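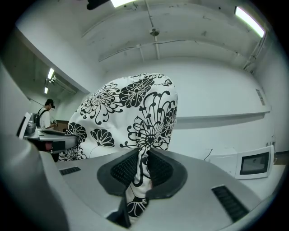

Cloth for People Who Have To Buy It
Unit 4: Reading a printed fabric before you pay for it
Istarport Evening Classes, Room 361
Handout revised 20 April 2025

Bring to the session: a ruler, a white handkerchief you don't care about, and any fabric at home that has let you down. Most people turn out to have a good supply of the last.

4.1 Where we had got to

Unit 3 ended with weave, and with a longer argument about twill than I had planned for. To recap for those who missed it: the warp runs the length of the cloth, the weft runs across it, and the selvedge is the firm edge that stops the whole thing coming apart in the shop. If you can find the selvedge you can find the warp, because they run the same way. If somebody has already cut the selvedge off, pull the cloth gently in both directions. The one that gives less is usually the warp. This works on plain woven cotton. On anything with elastane in it you will learn only that it contains elastane.

This unit is about what happens when someone puts a pattern on top. A print is the part of the cloth that people choose with their eyes, and it is also the part that most successfully distracts them from everything we did in Units 1 to 3.

4.2 What the label says and what it leaves out

Fibre content is the most reliable thing on a label, so read it first. "100 per cent cotton" tells you the fibre. It doesn't tell you the length of the fibre, how tightly the yarn was spun, how close the weave is or whether the cloth was stuffed with starch to make it feel more prosperous on the roll. Two cloths can carry the same label and behave like distant cousins who have fallen out over a will.

Weight is given in grams per square metre. A cotton of 170 will do for a tablecloth, an apron or a summer skirt that doesn't need lining. Much lighter than that and a tablecloth slides about; much heavier and the skirt starts to have opinions. Sellers who leave the weight out often write "medium weight" in its place. This means that they haven't weighed it.

Width matters more than beginners expect. Prices are by the metre of length, so a narrow cloth at a friendly price may cost more than a wide one at a stern price. Work out the price per square metre. Do it on paper, at the counter, with people waiting. They will get over it.

4.3 The repeat

The repeat is the distance the pattern travels before it starts again. It is measured along the warp, and on larger designs across the weft as well. To find it, pick one feature that is easy to recognise (a bud, a beak, the same crooked leaf) and measure from there to the next identical one. Beware of near-twins. Designers know that the eye gets bored and will put in the same flower turned round, or flipped, or with a petal missing, so you need to check the neighbours too.

The Skotetti sample in your pack has a vertical repeat of 18 centimetres. That is small enough to be forgiving. For a pair of curtains that have to match where they meet, you allow one extra repeat for every drop after the first, and with a small repeat this hurts very little. With a big one it can add a good deal to the bill, and what you get in return is a bag of offcuts and the knowledge that the flowers line up.

The main arrangements are these.

Straight repeat: each motif sits directly beside its neighbour. Easy to match, and easy to spot from across a room, where it tends to form stripes that the designer didn't intend.

Half-drop: each column is shifted down by half the height of the repeat. It hides the join well and is the usual choice for flowers. It is also the usual cause of bad temper when cutting, as your second length starts in a different place from your first.

Brick: as for half-drop, but shifted sideways.

Tossed: motifs scattered at various angles, with no up or down. Good for quilts, children's clothes and anyone who tends to cut one sleeve the wrong way up.

One-way: everything points up. Beautiful on a wall, expensive on a dress. Check for this before you do anything else, since it decides how much you need to buy.

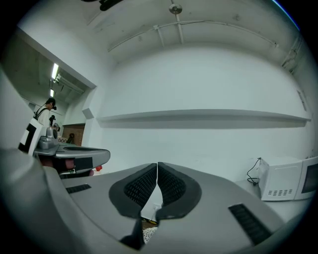 A reader of last year's handout wrote to say that all this measuring is a waste of an evening, that she has made curtains for her whole adult life by holding the cloth up to the window and squinting, and that the only ones that ever came out wrong were the pair she measured.

I have some sympathy. Squinting is a respectable method and we will do it in the second half. It reduces the pattern to light and dark, and shows you the stripes and holes that you stop noticing up close. But it comes after the tape measure, and I note that she didn't say how much fabric she buys.

4.4 How the colour got there

You don't need to know the chemistry. You do need to know which of two broad families you are dealing with.

In the first, dye goes into the fibre and bonds with it. The cloth stays soft, the colour usually shows on the back to some degree, and it washes well if the maker rinsed it properly. In the second, pigment sits on the surface and is held there by a binder. It may feel slightly stiff where the print is heavy. Large dark areas wear first along folds and edges, and the wear shows as pale lines. Pigment printing is cheaper and perfectly honest, and plenty of good cloth is made that way. It would simply like you to stop scrubbing it.

A dark print on a white ground is a fair test of either. There is nowhere to hide. If loose dye comes off in the wash it goes straight to the ground, and your crisp white becomes a sort of weather. Wash it alone the first time, in cool water, and don't leave it sitting in the machine while you go out.

The rub test: take the handkerchief, dry, and rub the darkest part of the print firmly. Look at the handkerchief. Then dampen a corner and do it again. A faint mark on the damp corner is normal. A strong mark on the dry one means the cloth will also mark your sofa, your shirt and your good name.

4.5 Shrinkage, and the optimism of makers

Cotton shrinks, generally more along the warp than across it, because the warp was held under tension in the loom and would like to relax. Most of it goes in the first wash or two. Wash the cloth before cutting, in the way you mean to wash the finished thing. People skip this because they want to get started, and in July I get the emails.

To test it, mark a square on the unwashed cloth with thread, wash, dry, press and measure again. Marker pen is quicker but has a way of washing out, leaving you with a clean piece of cotton and no information.

The Ciltex technical sheet, copied at the back of your pack, gives shrinkage separately for warp and weft. Copy their layout when you write your own notes. If a seller quotes a single figure for both, ask which direction it refers to and watch the face.

4.6 Handling at the counter

Ask to have a good length unrolled. The first turn on a roll has been fingered by everybody and tells you mostly about the town.
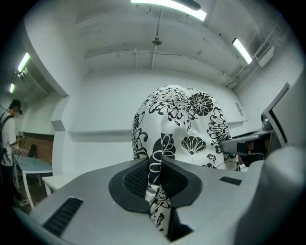
Then crush a corner in your fist, hold it while you breathe out slowly, and let go. If the creases stay sharp, it will look like that every time you sit down. Scratch the surface with a nail as well. White powder means heavy dressing, and once that has washed out the cloth will be thinner and limper than the one you fell for.

Check whether the print is square to the weave. Fold the cloth so that the selvedges meet, and see whether the motifs run level along the fold. If they slope, the printing was off grain. You may cut by the thread, and have flowers that lean, or by the flowers, and have a hem that hangs crooked. Neither can be ironed out, whatever the assistant says.

Bednárik will cut swatches if you ask before the lunchtime rush. Keep them, with the price and the width pinned on. A swatch with no note attached is a scrap, and you will own a drawer of them by the end of the course.

4.7 For next time

Choose one printed cloth you already have at home. Write down its fibre, if the label survives; its width, if the selvedges do; the repeat in both directions; the arrangement; and the result of the rub test. Half a page is plenty. Bring the cloth too, unless it is currently hanging at a window.

Unit 5 is knits. Please leave your rulers at home, as they only encourage the wrong sort of hope.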